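The Night Ferry to Eide

I should say right at the start that I only went to Minedley for the marmalade. My aunt had left me her cottage there, which everybody in the family thought was hilarious, and a note saying the good marmalade was in the larder and the ferry timetable was behind the clock. There was no clock. There was a larder, though, and seven jars, so I moved in for July and told work I was thinking things over (I wasn't, I was eating toast).

The ferry was meant to have stopped years ago. The woman in the post office told me so, and she told me again when I asked if she was sure. No boats to Eide, not since they built the bridge at Prokness. So you can imagine how I felt on my third night there, lying awake with the window open, when I heard a ship's bell and somebody calling out, quite cheerfully, "Any more for Eide?"

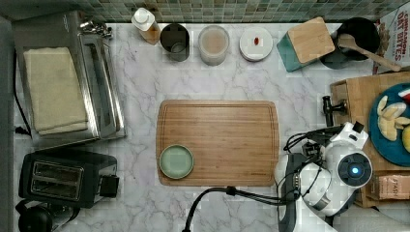

I went back to sleep. I know! A braver person would have been down those stairs in her nightie. But the next night it came again, at ten past two, the bell and then the voice, and this time I got as far as the garden gate. The harbour was flat and black and there was a light on it, low down, moving off.

By the fourth night I was ready. I had my coat on over my pyjamas and my aunt's walking boots, which were a size too big and made me sound like a horse. I'd packed a jar of marmalade, don't ask me why, it just seemed rude to turn up with nothing. And there she was at the jetty, a stubby little boat with Clolus painted on the side and a man in a knitted hat holding the rope.

"You're late," he said. "She always came on the first night."

"Who did?"

He looked at the boots, then at me, and held out his hand for the jar.

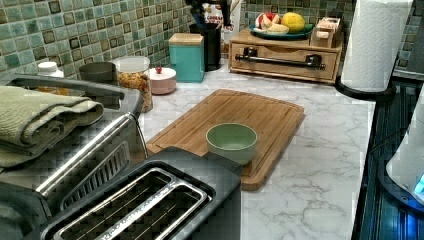 It took us an hour to cross. He didn't talk much and I talked far too much, all about my job and the flat with the damp wall and how I'd been meaning to visit my aunt for years and kept putting it off until Easter, and then until the next Easter. He nodded and steered. When I ran out he said she'd told him most of that already.

The lights of Eide came up slowly, yellow ones, all along the water. I could hear a piano. There was someone waiting on the quay with her arms folded, small and cross-looking, wearing a hat I'd have known anywhere.

"Are those my boots?" she shouted.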